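Progress report to the Clullis Fund
Shared workrooms, second floor
Period covered: August to November
Prepared by Lizeth Rengifo, workspace coordinator, Grovia

1. Where the work stands

The grant covers the refit and the first year of upkeep of the shared workrooms on the second floor. At the end of November, 4 rooms are open to members and in daily use. The last of them opened in October, three weeks behind the plan we sent you in the spring. The delay came from the floor. The boards delivered for the corridor side were the wrong shade and went back, and the replacement batch took most of September to arrive.

We have had 127 bookings since August. The busiest month was October. Morning slots fill first, and the late afternoon is still easy to get. Saturday opening began as a trial and we would like to keep it. Most of the Saturday bookings are from members who have other jobs during the week and had not used the building before.

Spending is inside the budget on furniture and over it on flooring. The overspend is explained in section 4.

2. Furniture

The tables are in. We bought two kinds, as agreed: square ones with light gray tops for work that needs a flat surface, and round wooden ones on black metal legs for people to put their things on or sit around. Percy Ccori chose the round ones after the first users told him they had no place for bags. That has worked well. Before the round tables came, backpacks ended up on the work tables and people had to move them each time they changed over.

Chairs were ordered from Skonik. They are the black mesh-back office type and we have had no breakages. One gas lift was faulty on arrival and the supplier replaced it without charge. Members do use the chairs as extra shelves, and we have asked them to clear the seats when they leave. Some do.

The shelving is less settled. Each room was meant to have one closed cabinet, and the money stretched only to open racks. They hold what they need to hold, but they look untidy from the door and they collect things with no owner. Marthinus Ntuli goes through them on the last working day of the month and moves unclaimed items to a box at the front desk.

3. Cleaning and table care

You asked in your last letter for more detail on upkeep, so this section is longer than before.

Under the contract with Wei, the floors are swept and mopped in the evening and the bins are emptied. The tables are outside that contract. Users wipe them at the end of their slot, with dark gray cloths kept on the racks. We moved to this arrangement in September, when it became clear that an evening clean was too late. A table used by three groups in a day needs wiping three times. 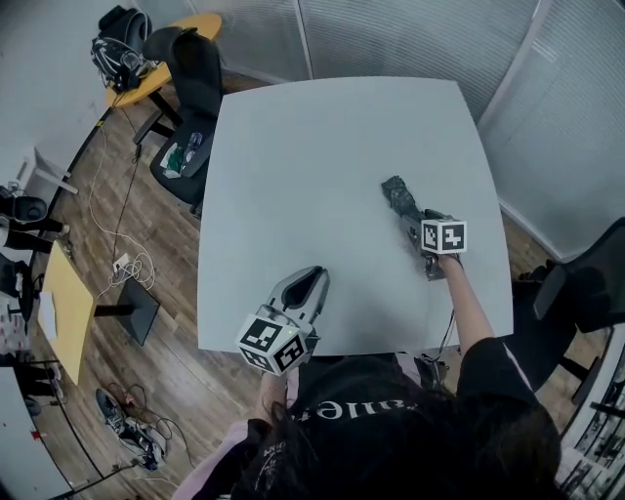

Wiping down one of the gray work tables, second floor.

The pale tops show every mark. A faint smudge left by the cloth stands out on them, and we get more comments on that than on anything else in the rooms. Rigoberto Marulanda tried several ways of dealing with it in October, on one table, with the same amount of coffee and pencil each time. A dry cloth moved the pencil around. A cloth that was too wet left a dull patch that needed a second pass. A well-wrung cloth followed by a dry one gave the cleanest result, so that is now what the notice on the door asks for.

We bought 38 cloths to start with. They are washed here, in the machine on the ground floor, and go back on the racks in the morning. The number has been enough for the weekdays. After a full Saturday we run short on Monday, and Rigoberto now puts on an extra wash before he goes home. A further pack is in the request at the end of this report.

The frosted glass panels along the room walls need less attention than we feared. Fingerprints do not show much against the fine lines. The white posts between the panels get scuffed at chair height, and we touch them up with the leftover paint. There is enough for another two rounds.

4. Floor and cables

The brown wood-look floor is down in all the rooms and has taken the traffic well. Total flooring cost was higher than the estimate for two reasons — the second delivery charge after the wrong batch, and a strip of old subfloor by the corridor that had to be leveled before anything could go on top. Cristian Ayala has the invoices and will send copies with the financial annex.

Cables are the main problem left over from the refit. The sockets are on the walls and the tables are away from them, so leads run across the floor, both white and black ones. No one has been hurt. Two members have told us they tripped, and we take that as a warning. We have ordered floor covers in brown and expect them before the next report. In the meantime the door notice asks people to unplug and coil anything they are not using. Floor sockets would be the proper answer, and we have a quote for them, but the price is beyond what remains in this grant.

5. What users tell us

We leave a paper form in each room. The comments are short and mostly practical. People like the light and the size of the work tables. They would like hooks for coats and helmets, a clock, and a clearer rule on food. Drinks in closed bottles are allowed, and hot drinks are allowed at the round tables only. The second half of that rule is not being followed.

Two groups complained of noise from the corridor in the early evening. We have moved the mop trolley to the other end of the floor and will see if that is enough.

6. Next period

Fit the floor cable covers in all rooms.
Put up coat hooks, two rows per room.
Price closed cabinets again, including secondhand.
Continue Saturday opening through the winter.
Review the wiping arrangement with Wei when the contract comes up.

7. Request

We ask the Fund to approve moving the unspent part of the furniture line to cover the flooring overspend, one more pack of cloths, and the hooks. No new money is asked for. Cristian can answer questions on the figures, and I can arrange a visit on any weekday morning or on a Saturday, when you would see the rooms in use.

Lizeth Rengifo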